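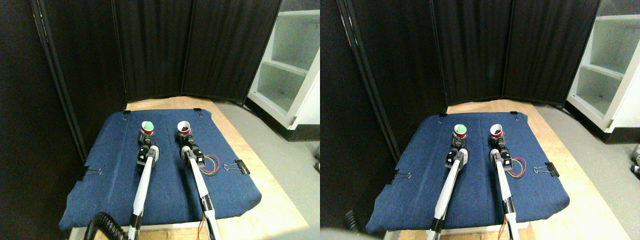 Keeping a fabric cover tight on a craft table

Posted by Jamach, 12 July 2021

I've got a light wood table I use for games and craft, and I want to cover it with padded denim-like fabric so cups and small parts don't slide or scratch the top. At the moment it's held with black binder clips, one on each side and two small ones on the back corners. The front just hangs over the edge a little. I put it together in January and it was fine for a while, but now the fabric creeps toward me whenever I lean on it. I'd like to take it off for washing, so no glue or staples. The top is 26 mm thick.

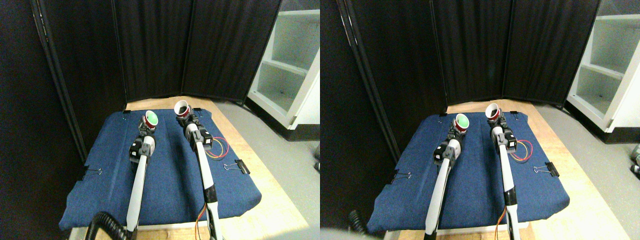

Gridska
Your front edge is the trouble. Clips at the back only hold the back. Add two at the front, near the corners, and pull the fabric snug before you close them. For a 26 mm top you want the big ones, as the small size won't open far enough. A box of 20 cost me some six dollars at the office supply place.

Do the back first, then the front, then the sides. If you start with the sides you get a ridge across the middle and cups will rock on it.

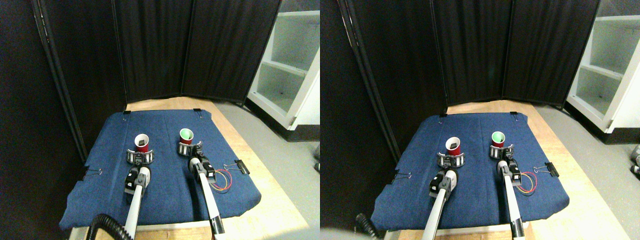 Put a piece of rubber shelf liner under the padding too. Cut it a bit smaller than the table so it doesn't show. Mine gets washed cold and dried flat, and goes back on in a few minutes.

Drilleck
Sew elastic on the corners like a fitted sheet. Done.

Fan
Same as Gridska, but check the handles on the front clips. You can fold them flat or pull them off once they're on, otherwise they catch your sleeves.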